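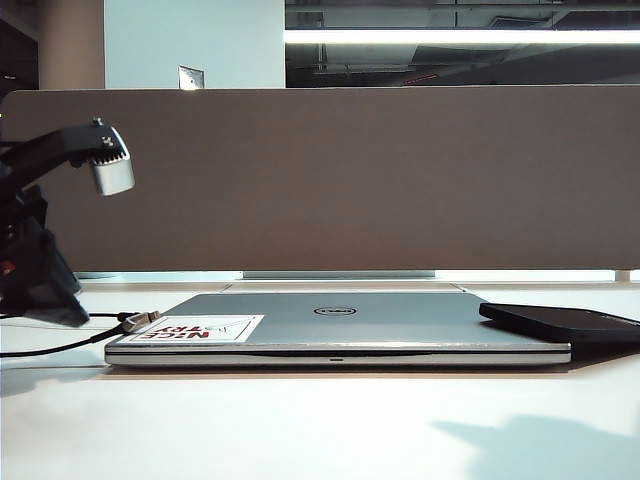
Figure 4. Closed laptop on the desk surface, cable connected at the left side.

4. Setting up a laptop on the Fodance desk

This section covers placing a closed laptop on the Fodance work surface and connecting it by cable. It applies to desks with the white top (order code 1459) and to the older Sinon frame fitted with the same top. For desks with the Lappalainen raised shelf, read section 5 first.

4.1 Before you start

Wipe the desk top with a dry cloth. Grit under a laptop will mark the white finish, and these marks can't be polished out.

Shut the laptop down or put it to sleep. Check the power settings if it must keep running with the lid closed. On most models the setting is listed under lid or power button actions.

Take any loose items off the lid. Stickers may stay on.

4.2 Placing the laptop

1. Close the lid fully. The seam between lid and base should look even along the whole front edge.

2. Lay the laptop flat on the desk with the hinge facing away from you and the front edge parallel to the front of the desk. The lip or notch used to lift the lid, if there is one, should face you.

3. Leave free space on the side where the cable plugs in. A straight connector needs room for its housing plus the first bend of the cable.

4. Press lightly on each corner of the base. If the laptop rocks, check for a missing foot or something caught underneath.

Note: Some laptops draw air through the bottom. Do not place a mat, folder or cloth under the base.

4.3 Connecting the cable

1. Bring the cable in across the desk from the same side as the port. Do not route it over the lid.

2. Hold the connector by its housing and push it straight in until it stops. If it does not go in, pull it out, check which way up it is and try again.

3. Let the cable lie on the desk in a loose curve. A cable pulled straight puts a side load on the port each time the laptop is moved.

4. Fix the far end with the Clarner clip (part 207) at the edge of the desk. Leave the slack between the clip and the laptop – the clip should take the pull, the port should not.

5. Move the laptop a short distance each way by hand. The connector must stay seated and the cable must not tighten.

Caution: Do not lift the laptop by the cable side while the connector is plugged in. Damage to the port is not covered by the desk warranty.

4.4 Phones and other flat items

Flat items placed on a closed lid can scratch it, and their weight presses the lid onto the screen. Put phones and cases on the desk beside the laptop, clear of the cable. An item that hangs over the side of the lid will slide off when the desk height is changed.
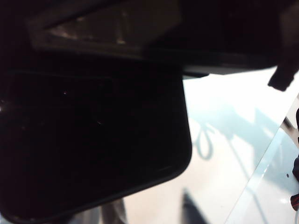
The white top reflects a good deal of light, so place the desk lamp to one side and keep it low. With the lamp directly overhead, glare from the surface makes small markings on ports and connectors hard to read. Side light also shows up dust and crumbs before the laptop goes down on them.

4.5 Cleaning the top

Use a damp cloth and mild soap. Unplug the cable and remove the laptop first. Dry the surface before putting anything back. Do not use scouring powder, solvent or the rough side of a sponge.

Pen marks can be taken off with cleaner 611, sold separately. Try it on the underside of the top before using it on a visible area.

4.6 Checks

Repeat step 5 of section 4.3 whenever the laptop has been moved. If the connector works loose more than once, try a second cable before having the port looked at. For replacement clips and screws, see the parts list on page 22.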